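To: Sullholm Site Users (all-users list)
From: Premises and Reception Services, Sullholm
Date: June 7, 2018
Subject: Re: Artificial flowers and small vases for the reception areas

Dear colleagues,

Further to the query quoted at the foot of this message, we are able to confirm the arrangements for artificial flowers in the shared areas of the building.

Fresh flowers will no longer be ordered for the ground floor. They will be replaced by artificial stems, chiefly tulips with a smaller number of roses, set out in coloured glass vases. Each meeting room will be allotted one vase and up to 6 stems. The stems and vases are held in store under stock code 2204 and may be requested through the reception desk in the usual way.

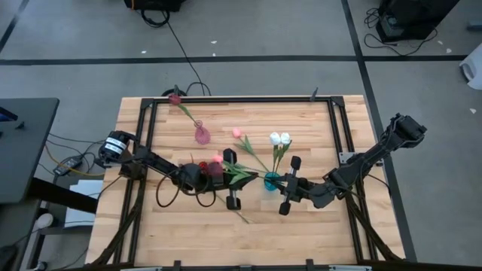 Departments are asked to keep to one or two blooms in the smaller vases. The necks are narrow, and a heavy rose on a long stem will lean well out to one side unless the stem is bent gently near the base before it is put in. Tulips are more forgiving. White tulips have been found to suit the blue glass, and the reds and pinks may be used with either of the remaining colours.

Stems should not be cut. Several were shortened by the Trinine office last year and could not be used again when the furniture was changed. Where a stem is too long for its vase, please exchange the vase.

Leaves may be opened out by hand and should face the entrance to the room. Dust is to be removed with a dry cloth. Glass may be washed in warm water, but please take the flowers out first and allow the vase to dry fully before they are returned.
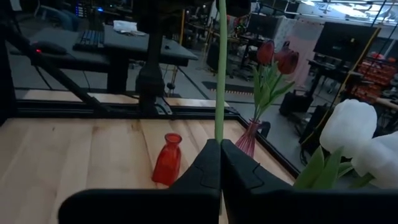
Red tulips in the ribbed pink vase, with the small red vase to the left.

The Nørgaard meeting room will be supplied first, followed by the Starnano corridor. Remaining rooms will be completed by the end of September. Requests for a particular colour should reach us within 28 days of this message.

Yours faithfully,
Premises and Reception Services
Sullholm

> To: Premises and Reception Services
> Subject: Artificial flowers and small vases for the reception areas
>
> We understand that the present flower order is to end. Could you
> please confirm whether artificial flowers will be provided in its
> place, and whether departments may choose their own colours? We
> should also be grateful for advice on cleaning, as our existing
> vases have become rather dull.
>
> With thanks,
> Trinine Office, Sullholm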